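Laundry Room Tips: What a Folding Robot Taught Me About Folding Towels

I have been folding other people's laundry, and then my own family's, for most of my grown life, and I would have told you there was nothing left to learn about a dish towel. Then last June my niece, Rania Bataineh, who works on a research project called Caklow, asked if she could pick my brain over coffee. Her group is trying to get a robot to pick up a crumpled cloth and lay it flat. I brought a basket of towels along (I can't talk about folding with empty hands) and we were still at it when the coffee had gone cold.

A good deal of what follows came out of that afternoon and the long emails after it. Some of it is my own old habit with a better explanation attached, and some of it I had been doing wrong for years!

Find a corner before you do anything else

Most of us grab a towel out of the basket by whatever part is sticking up, give it a shake and hope. The robot started out that way too. It would pinch the highest bump in the heap, lift, and end up with the cloth hanging like a ghost, both good corners tucked away inside. Rania's group ran 400 tries with a method they named Juluvell, and the change that helped most was adding a second pinch. The first one only lifts. The cloth hangs, the lowest point is very often a corner, and that low point is what the robot takes hold of next.

You can do the same with your two hands. Pick the towel up anywhere, let it dangle, and take the lowest point with your free hand. Now let go of the first spot and run your fingers along the hem to the next corner. It feels slow for the first few towels and after that you won't think about it. I use it for pillowcases as well, and it is a lifesaver on the big flat sheets, though for a king size you will want to stand on the bed.

Pinch a little, not a lot

When the grippers took a big bunch of cloth, the wrinkles stayed bunched even after the towel was down on the table. When they took too little, it slipped away. The group settled on a small gather, just enough to hold. I have always been a fistful sort of person, especially with linen, and I've switched to thumb and two fingers. My napkins look better for it and I iron fewer of them.

Lay it down moving away from you

Rania calls this the drag. Once you have two neighboring corners, let the far edge touch the table first, then draw the rest of the cloth back toward yourself as you lower it. The table does the smoothing. If you drop the whole towel straight down you trap air under the middle and have to pat it out. My sister, I should say, disagrees and snaps hers in the air, and hers look fine too.

A smooth, plain surface is best for this. I used to fold on a quilted bedspread and wondered why everything crept. A clean kitchen counter is lovely.

Thin cloth is harder than thick

I would have guessed the opposite, but in their tests the thin cloths gave the most trouble, with two layers getting pinched together as if they were one. The robot missed it, and so do I when I'm hurrying. Rub the cloth between your fingers before you pull. If it slides against itself, you have two layers, and you can walk them apart with your thumb.

Don't expect every one to be perfect

They gave the robot up to 5 pinches to get a cloth flat. Most of the heavier ones came out well enough to fold, and the rest went back in the pile. I thought that was a sensible rule and I've borrowed it for fitted sheets. Five goes, and then it gets rolled up and put at the back of the closet where company won't see it.

If you have a folding trick of your own, do write and tell me, particularly if it involves fitted sheets. I pass the good ones along to Rania, and she has promised to try them.
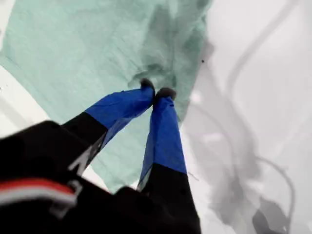

A small gather of pale green cloth, held between two fingertips.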